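Unit 3: Hand-held grippers as a purchased kit
Notes by Orla Egan

The Vivex kit is sold as a pair of hand-held grippers with software for logging. List price is $1,698 per pair, pads included. Malik sells a comparable pair without pads. We use the Vivex kit in the October lab.

Points to check when reviewing any kit of this type:
Jaw travel, measured pad to pad at full opening.
Pad material and how it is replaced.
Play at the pivots after repeated cycles.
Cable routing, if the unit is tethered.

Cloth is a harder test than rigid parts. A folded stack has no fixed edge, and the layers can shift against each other when one side is pressed. Record the approach angle before closing the jaws.

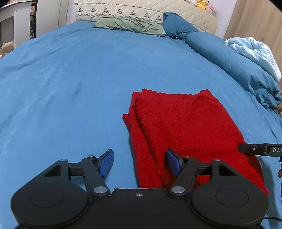 Fig. 3. Gripper open at a folded red cloth on a bed; pads apart, nothing held.

Each group logs 44 grasps on folded cloth. Mark a grasp as failed if the top layer separates from the stack. Keep failed grasps in the log and enter the jaw opening for each one.

Reading before the lab: Drukeck service sheet, section on pad wear.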